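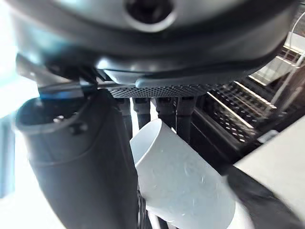
### 5.2 Recording the cup task

1. Set a cup in the dish rack at a tilt, with its open rim clear of the tines.
2. Start a new session in Serkau and select the wrist view.
3. Guide the gripper until one finger is beside the cup.
4. Close the gripper, lift the cup and press **Save**.
5. Repeat for 90 examples – change the tilt after every 6.

**Note:** Keep failed grasps. Mark them `miss`.

**Caution:** Do not let the finger press on the rack. Stop the arm before freeing a caught tine.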